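Prescribing Safely After Discharge: An Interview with Dr. Vaida Pärn

July 6, 2018

When patients leave the hospital with a new prescription for opioid pain relief, the responsibility for reviewing that prescription passes to their family physician. According to Dr. Vaida Pärn, clinical lead for medication safety at the Wokimska Regional Health Service, the transfer is often poorly recorded. She spoke with the Service's newsletter about a review of discharge prescribing completed this spring.

"We looked at 900 discharge letters from the surgical and orthopedic wards," Dr. Pärn said. "In 340 of them an opioid was listed with no stop date. The family physician receives a letter with a drug and a dose on it and has to guess what the surgeon intended."
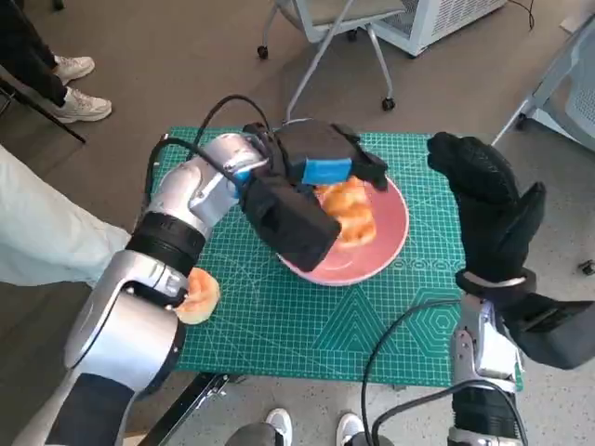
The review grew out of concerns raised by community pharmacists, who reported that short courses begun after routine operations were being renewed several months later. Dr. Pärn stressed that the renewals were made in good faith. Patients asked for the same tablets they had been given in the hospital, and the record gave no grounds for refusing.

Asked whether the findings pointed to a failing on the part of hospital staff, she was cautious. "Discharge letters are usually written by the most junior doctor on the team, at the end of a long shift, for a patient whose ride home is already waiting. I wrote hundreds of them myself. I would be reluctant to place the fault there."

Since the spring, letters on the participating wards have carried a required field for the planned length of treatment. The letter cannot be issued until the field has been completed. Liis Strazds, the Service's chief pharmacist, drafted the wording together with the ward teams and acknowledged that the first version met with objections.

"It asked for a date, and surgeons told us that a date was false precision," Ms. Strazds said. "We now accept a number of days, or the name of the clinician who will decide. Leaving it blank is the one thing we do not accept."
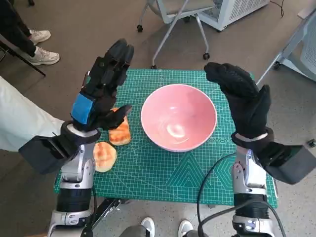

Dr. Pärn was also asked about patients who have taken opioids for years. She said that the new field does nothing for them and was never intended to. A separate clinic at the Kalniņš Health Center sees patients who wish to reduce their dose, with appointments every two weeks at the start and monthly after that. Its waiting list is longer than she would like.

"Tapering too fast causes harm, and some of that harm is never reported to us," she said. "People may turn to other sources. I would rather see a patient come down slowly over a year than lose contact with that patient in a month."

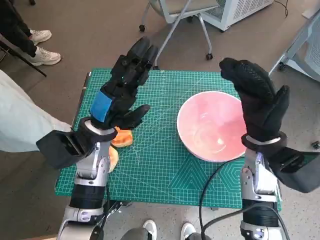
On the supply of naloxone, the medicine used to reverse an opioid overdose, the Service has changed its position. Kits were previously offered through addiction services alone. They are now available to any patient on a high daily dose, and around 600 have been handed out by pharmacies in the region. Ms. Strazds noted that relatives are encouraged to attend the short training session, as a patient in difficulty is unlikely to be able to use the kit unaided.

Uptake has been uneven. Some patients decline because they associate the kit with illegal drug use. Pharmacists have been advised to introduce it in the same conversation as storage and disposal. 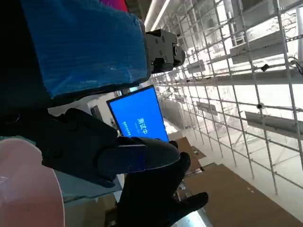

The next stage of the work will extend the required field to the emergency department and the dental clinic. A second review of letters is planned for November, and Dr. Pärn expects the results to be less encouraging than colleagues hope. A field that must be filled in can be filled in carelessly, she said, and the review will compare each stated duration with what the patient was in fact supplied.

She would also like family physicians to be able to send questions back to the ward and receive a reply within two working days. No agreement has yet been reached on who would answer them.

"At present a physician with a question calls the switchboard and is put on hold," Dr. Pärn said. "Most of them have given up calling."

Physicians and pharmacists who wish to comment on the wording of the discharge letter may write to the Medication Safety Office at the Service's main address.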